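Let the Hand Travel Without the Robot
By Lizeth Chávez
Dec 6, 2020

If you've ever tried to teach a robot arm to put away dishes, you know how the day goes. You spend the morning getting the arm to wake up. You spend the afternoon steering it with a joystick or a second arm, very slowly, while your shoulders creep up toward your ears. By dinner you have a handful of usable demonstrations, all recorded on the same table, under the same lights, with the same bowl.

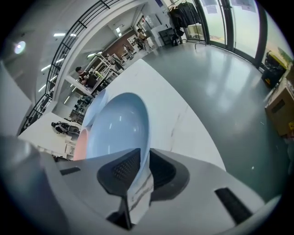

I did that for most of a year, and I'm writing this because I think the field should mostly stop doing it. The idea that changed my mind is almost silly in its simplicity. Take the gripper off the robot. Put a handle and a camera on it. Give it to a person, and let them do the job.

What you get back is video from the hand's point of view, plus a record of how the hand moved and how wide the fingers were open. That is very close to what the robot will see and do later, when the same style of gripper is bolted to its wrist. The person feels the dish push back through the handle. They correct a bad grasp without thinking about it, the way you or I would at the sink. And all those little corrections go into the data!

Our group at Umance started in September with a dish task we named Grerport (don't ask, it was late). We wanted a policy that could pick up a bowl by the rim and put it where it belongs, in rooms it had never been in. We collected 515 demonstrations with handheld grippers. My old setup, the one with the joystick, gave me 83 in its best month, and I was proud of that number at the time.

The count isn't really what excites me, though. It's the mess. A handheld gripper goes wherever a person goes, so the recordings are full of windows and glare and chairs with bags on them, and people in the back of the room getting on with their work. Shiny floors, other dishes half hiding the one you want. For years I treated that stuff as a nuisance to be cleaned away before recording. I now think it's the most valuable part of the recording. A policy that has only ever seen a bowl against a black curtain has learned something about curtains.

We tested this in the plainest way we could. We trained one policy on demonstrations from a single tidy room and another on the same number of demonstrations spread over many rooms, then ran both on an arm in a kitchen neither had seen. We gave each one 20 tries. The tidy-room policy managed 3. The other one missed 3. I made everyone run it again the next morning before I'd let myself be happy, and the gap held up.

I know that's a small test. It's one task and one arm, and I wouldn't hang a theory of learning on it. But I've been around long enough to know how rare it is for a change in how you collect data to show up that clearly, with no change at all to the model.

There are fair complaints about the method, and my friends at Vekero have made every one of them to me over lunch. The first is that a human arm can do things a robot arm can't. You twist your elbow around a cabinet door and the robot has no elbow to match. True, and we throw out demonstrations the arm couldn't follow. It stings, but checking a path against the arm's reach takes a computer a moment, and recording another try takes a person hardly longer.

The second complaint is harder. When you work out the hand's position from its own camera, you depend on the camera having something to look at. Point it at a blank wall up close and the track drifts. A bowl tilted toward the lens can fill a lot of the view, and bowls are smooth. We've lost good takes that way. A wide lens helps a great deal, as it catches the room around the edges even when the middle is all dish. I don't think the problem is solved, and papers that skip over it should be asked about it.

The third is touch. Video can show a finger pad against a rim, but it won't tell you how hard the pad is pressing. For bowls we get away with it. For a wine glass, or a ripe peach, I doubt we would. The Harahap pads we've been hoping to try have sensing built in, and I can't wait to get a pair on a handle.

So my argument is a modest one. Keep the arms, test on them often, and use them for the work that needs them. But if you're planning a data budget for next year, put the first chunk of it into handles, cameras and the time of ordinary people in ordinary rooms. A new person in our lab can learn to record in a morning. By the afternoon they're arguing about the best way to grab a bowl, and I would love to have more of those arguments on tape.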